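Slide 3 — Reading the label

Take your time here, and let people settle back after the coffee. Serpil Sönmez asked me last spring how many of us had ever read our extinguisher from end to end, and I'm afraid I had to look at my shoes.

Point out the strip of Korean lettering on the orange cylinder, with its blue and white panels, and the warning area farther along.

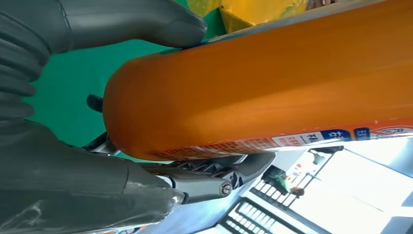
Slide 4 — Over to you

Pairs, 3 minutes. Ask them where the nearest one hangs at home — and let the chatty ones run on a bit.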